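Help > Desks and Power > Extension Leads

Extension leads at your desk: common questions

What lead comes with a hired desk?

Every desk hired from our Kallton or Vondcombe site comes with one white power strip. It is meant to sit on the desktop, where you can reach the sockets and the cable can run off the back. The stock code is 193 and you can quote it if you need another.

Where on the desk should I put it?

Towards a back corner, at an angle if that suits you. Keep the near end clear of papers and mugs.
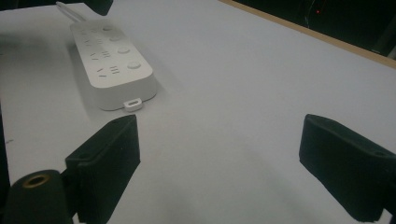 Leave enough slack in the cable for the strip to be moved a little without pulling. If your desk stands more than 60 cm from the wall socket, ask for the longer lead when you book. We don't charge extra for it.

Can I plug one strip into another?

No. One strip goes into one wall socket. If you have run out of sockets, ask us for a second strip and use a separate wall socket.

What can I run from it?

Laptops, monitors, phone chargers and desk lamps are fine. Heaters, kettles and fan heaters must go straight into the wall. The same goes for the laminators we hire out from Clarnmont.

How do I clean it?

Switch off at the wall and unplug the strip first. Wipe the casing with a dry cloth. Don't use sprays or wet wipes, and don't poke anything into the sockets to get dust out.

The strip slides when I push a plug in. What should I do?

Hold the casing steady with your other hand and push the plug straight down. Grip strips can be had from the Grabowska counter in packs of 14. 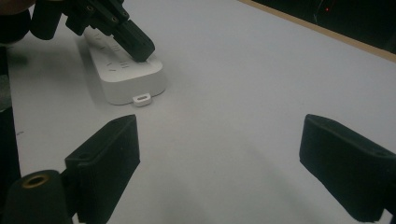

When should a lead be replaced?

Stop using it if the casing is cracked, the cable is nicked or a plug feels hot. Bring it back to either site and we will swap it. Please don't tape it up.

Is there a charge for a lost lead?

Yes, it is added to your final bill. Leads returned late but undamaged are not charged.

Last updated: 24 April 2023

Related questions
Moving your desk to another room
Choosing a desk lamp
Tidying cables under a desk
Returning hired furniture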